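発表メモ「細長い物のかたづけ」
話す人 Soledad Montecinos(ソレダッド・モンテシノス)
土曜の午後、地域センターの小さい部屋。話は15分、そのあと質問。
自分用のメモです。配らないこと。括弧の中は声に出さない。

(始まる前にすること)
水を机の左に置く。手袋と布の袋は椅子の下。見せる棒はまだ出さない。早く出すと皆さんがそれを見てしまい、話を聞いてくれない。前回の発表でそうなった。
マイクは使わない。ただし後ろの席の人に、聞こえるかどうか最初にたずねる。
「かたづけ」と「かたずけ」、スライドの表紙の字を最後にもう一度確認する。

(あいさつ)
こんにちは。ソレダッド・モンテシノスと申します。名前が長いので、ソレとお呼びください。今日はかたづけの話をしますが、家の全部の話ではありません。細長い物の話だけです。傘、ラケット、巻いたポスター、釣り竿、カーテンの棒、包装紙の芯、そういう物です。
私は体育館の用具の部屋を手伝っています。もとは自分の家の玄関がひどかったので、勉強を始めました。日本語は大人になってから習いましたので、言い方がおかしいところがあると思います。そのときは手を上げて教えてください。発表の途中でもかまいません。

(スライドを送る。玄関の図、手で描いたもの)

最初に、細長い物はどうしてかたづかないか、という話です。
服はたたむことができます。本は立てれば並びます。皿は重ねます。しかし細長い物は、たためないし、重ねると転がります。立てると倒れます。横に置くと、場所を長く取ります。それで多くの家では、細長い物は「すきま」に入れられます。冷蔵庫と壁の間、たんすの後ろ、洗濯機の横です。すきまに入れた物は、見えなくなります。見えない物は、もう一度買われてしまいます。
私の家では、同じ長さの突っ張り棒をまた買いました。レシートが770円でした。高い物ではありません。でも家に帰って、たんすの後ろから前のが出てきたときは、とても悔しかったです。
(ここで少し笑いが出るかもしれない。待つ。出なくても待つ。)

皆さんの家のすきまには、何が入っていますか。となりの人と少し話してみてください。

(話してもらう。長くしない。前の列の人に一つだけ聞く。答えが傘だったら傘の話を先にする。答えがほかの物だったら、このままの順で進む。)

(スライドを送る。「長さ」「太さ」「かたさ」と書いてあるだけ)

細長い物を分けるとき、私は初めに種類で分けていました。スポーツの物、台所の物、掃除の物。でも、これは棚の前に立ったときにうまくいきませんでした。台所の巻いたシートと、子どもの卒業証書の筒は、種類はまったく違いますが、置ける場所は同じです。傘とラケットも、種類は違いますが、どちらも持つところと広がるところがあります。
ですから今は、体の形で分けています。まず長さを見ます。次に太さを見ます。最後に、曲げてもいい物か、いけない物かを考えます。巻いた地図は、少し押してもあとで戻ります。釣り竿の先は戻りません。これを一緒の箱に入れると、釣り竿が負けます。
(「負けます」は変な日本語だと前に言われた。でも意味が通じるから使う。)

長さは、自分の腕で測ることをおすすめします。指先からひじまでの物、指先から肩までの物、それより長い物。メジャーを探していると、メジャーを探すかたづけが始まってしまいます。腕はいつも持っています。

(スライドを送る。箱の写真はなし、名前だけ)

次は入れ物の話です。私が使ったことのある物だけ言います。
Bukellの縦長の箱。底が重いので倒れにくいです。傘にはよかったです。ふたがないので、ほこりは入ります。私は月に一度、逆さにしてたたきます。
Plevbyの横置きの引き出し。これは2784円でした。浅いので、物が重なりません。ただし奥行きがありますから、買う前に棚を測ってください。私は測りませんでした。今も引き出しの前が棚から少し出ていて、膝に当たります。
Mishraの布の筒。軽い物にはいいです。重い物を入れると形が崩れて、床の上で寝てしまいます。
Cornarの壁のフックは、体育館で使っています。家では壁に穴をあけられない方もいるでしょうから、今日は細かく話しません。質問があれば終わったあとでどうぞ。
(値段は店によって違うと必ず言うこと。前の回で、その値段で買えなかったと言われた。)

入れ物は、分けたあとで買ってください。私は反対の順番でやりました。きれいな箱を先に買って、箱に合う物を家の中で探しました。すると箱はいっぱいになりましたが、玄関は前と同じでした。箱に入れたのは、もともと困っていなかった物だったのです。
新聞紙を巻いてテープで止めれば、試しの筒になります。それで一週間使ってみて、取り出しやすかったら、買いに行きます。取り出しにくかったら、紙を捨てるだけです。

(時計を見る。遅れていたら、次の段落はとばす)

日本に来て、傘立てというものに驚きました。私の生まれた町では雨が少なく、傘は家に一本で、扉の裏にかけてありました。日本の玄関では、傘が家族の人数より多いことがあります。急に雨が降って買った透明の傘が、少しずつ増えるからですね。透明の傘はどれも同じ顔をしています。持つところに色のテープを巻くと、やっと区別ができます。このテープの話は、あとの話につながりますので覚えておいてください。

(スライドを送る。「端」という字を大きく)

ここから今日の中心に入ります。「端」です。はし、と読みます。食べる箸とは音の高さが違うそうですが、私にはまだ難しいです。
細長い物には端があります。当たり前のことですが、かたづけのときには大事です。箱に立てて入れると、上の端しか見えません。引き出しに横に入れると、手前の端しか見えません。真ん中にどんなにきれいな絵や名前があっても、しまったあとは見えないのです。
ですから、しまう前に、どちらの端を自分のほうに向けるかを決めます。決めるときの考え方は簡単です。見分けがつくほうの端を、手前か上にします。取っ手、色の違うところ、字、ひも、ふた。何か印になる物がある端を選びます。両方の端が同じなら、自分で印をつけます。さっきの傘のテープです。

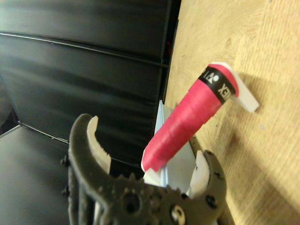 丸い物は、しまう向きを決めるのに少し苦労します。転がると、字のある側が下に行ってしまうからです。私は丸い物を見るとき、ぐるりと一周している印と、一か所だけにある印を、分けて考えています。画面の赤っぽい筒を見てください。片方の端の近くに黒い帯があります。帯の中に白い字があって、こちらから見ると逆さまです。EXのところは読めますから、ヨネックスの字だろうと思います。字は向きによって読みにくくなりますが、黒い帯の色は、逆さでもすぐ目に入ります。引き出しに入れるなら、私はこの帯のあるほうを手前にします。それから、同じ端から白い平らな板のようなところが斜めに出ています。こういう出たところは、手で探すときの目印になりますし、引き出しの縁に引っかかる原因にもなりますから、入れるときに向きを見てください。

(ここで質問が来るかもしれない。「筒の中身は何ですか」と聞かれたら、端の話に戻す。中身の話を始めると時間がなくなる。)

印の色について、一つお願いがあります。家族の中に色の見分けがむずかしい人がいるときは、赤と緑だけで分けないでください。明るさの違う色にします。赤の上の黒、黒の上の白は、暗い廊下でも分かりやすいです。私の夫は緑と茶色が同じに見えるそうです。私はそれを、テープを全部巻いたあとで知りました。

(棒と布の袋を出す)

では、転がる物の止め方を見せます。
布の袋に古いタオルを入れて、口を縫います。細長い枕のような形です。これを引き出しの中に横に渡して、丸い物はそのくぼみに置きます。縫うのが嫌いな方は、輪ゴムで口を結ぶだけでもできます。
(棒を置いて、机を軽くゆらす。袋なしでもやって見せる。机から落ちないように左手を添えておく。)
引き出しは、静かに閉めているつもりでも、中の物は毎回少し動いています。朝、帯を手前にして入れても、夜には回っています。袋があれば、前後にはあまり動きません。

もう一つ。太さが端から端まで同じではない物があります。少しだけ先が細い物です。そういう物は、平らなところに置くと、まっすぐではなく、弧を描いて転がります。床で試してみると楽しいですが、棚の上ではやめてください。二本を並べるときは、太いほうと細いほうを互い違いにすると、すきまが減ります。でも、そうすると印のある端が反対になってしまいますね。私は印のほうを選びます。場所は少し損をしますが、探す時間のほうが嫌いです。皆さんは自分で決めてください。

(スライドを送る。「手順」)

帰ってからやることを言います。メモを取りたい方のために、ゆっくり言います。

家の中のすきまを一か所だけ選びます。全部はやらないでください。
そこにある細長い物を全部出して、床に並べます。床がきれいでなければ、新聞紙を敷きます。
腕で長さを分けます。
濡れている物、壊れている物を別にします。壊れた傘の捨て方は町によって違いますから、市の案内を見てください。
それぞれの端を見て、印のあるほうを決めます。印がなければテープを巻きます。
新聞紙の筒か、家にある箱に入れて、一週間使います。

テープは端から指2本分のところに巻いてください。いちばん先に巻くと、出し入れするたびに手が当たって、はがれてきます。

(残り時間があれば、体育館の話。なければすぐ質問へ)

体育館の用具の部屋では、最初、棚に細かい名札をつけました。名前を日本語と英語で書いて、とてもきれいにできました。でも練習が終わったあとの人は、疲れていますし、早く帰りたいですから、名札を読みません。空いているところに入れます。私も同じことをしました。自分で書いた名札の前で、違う物を入れたのです。
それで名札をやめて、棚の縁に色のテープを貼りました。用具の端にも同じ色を貼りました。色が合っていれば正しい場所です。子どもたちは次の日からできました。大人のほうが長くかかりました。五月に新しい人がたくさん入ったときも、説明は短く済みました。
一つだけまだうまくいかない物があって、それはネットの支柱です。長すぎて、どの棚にも入りません。今は壁に寄せて、下に滑り止めを敷いています。もっといい方法を知っている方がいらっしゃったら、ぜひ教えてください。本当に困っています。

(質問の時間。よく聞かれること)

掃除機の管はどうするか。→本体と一緒に置く。離すと片方だけ残る。
ポスターは立てるか寝かせるか。→長く置くなら寝かせる。上に物をのせない。
突っ張り棒は縮めてからしまうか。→縮めてしまう。ばねのことは詳しくないので、説明書を見てもらう。
テープののりが残ったら。→ぬるま湯の布で少し待ってからこする。表面が紙の物にはやらない。
着物の帯締めも細長い物か。→前の回に聞かれて答えられなかった。調べること。

(終わったら、布の袋は希望する人に渡す。タオルは入れたままでいい。机と椅子を元に戻して、鍵は受付に返す。)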